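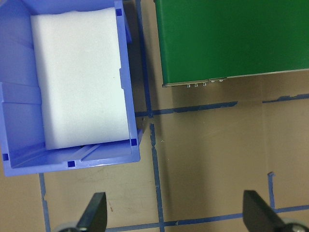

A robotics shop in Truvolbridge wants its robot arm to learn by example, and it's been feeding it a steady diet of blocks, plates and bins all month. I stopped in at Bendivari last week to watch, and I came away way more interested than I figured I would be!

The idea is pretty easy to follow, even for me. Instead of writing out every little motion in code, the crew records the arm doing a chore over and over, with the objects set down a bit differently each go. Every run gets saved as one example, with the camera views and the joint positions lined up in time. Once there's a big enough pile of them, a learning program chews on the whole thing and tries to work out the chore for itself.

They'd saved 141 examples of the block chore by the time I got there, and the goal for this first batch is 150. So yes, I caught them near the finish line (there were donuts, which probably helped the mood). Each one is supposed to run under 53 seconds. Go over that and the run gets tossed, even if the block ends up in exactly the right spot. I thought that was kind of harsh, but I was told that long, fumbly runs teach long, fumbly habits.

The tape grid on the table is for the people. Before each run, whoever is on setup reads off a square from a printed list, and that's where the plate goes, or the bin, or whatever else is on the list. Left to ourselves we all put stuff back in the same comfy places, and then the program only ever learns those places. I tried doing setup for a few runs and got gently corrected on my very first plate. Wrong square.

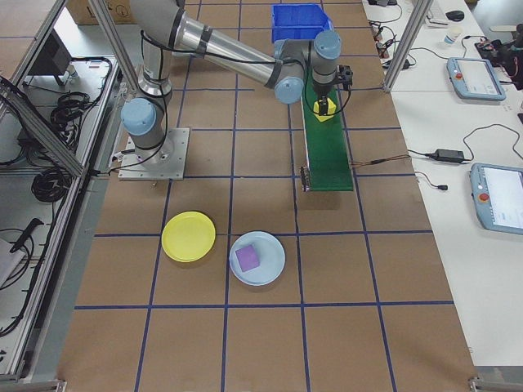 The arm at the yellow block over the green conveyor, with a purple block on the light blue plate.

What surprised me is how much talking goes on. Somebody calls the square, somebody calls the start, and afterward there's a quick back-and-forth on whether to keep it. Did the gripper hesitate? Did a hand get into the camera view? A bad one gets a note and goes in a separate folder, which the team calls the compost. I asked if anyone ever digs through the compost and got a very firm "sometimes."

The money for all this comes out of a small grant from Tveit, the tool supply company over on the east side, and the software side is being handled by Voltard, a two-room outfit upstairs from the bike shop. Voltard gets the finished batch first and will train on it for a few days before anybody sees the arm try the chore on its own. There are seven chores on the full list, and the block one is the easiest, so there's plenty of table time ahead. The last chore on the list involves foam and a bin, and people kind of groaned when it came up.

If the schedule holds, Bendivari plans to open its doors for a public demo in June. I'll be there, and I'll be asking to do setup again. I've been practicing my squares.

Posted Sunday, January 29, 2023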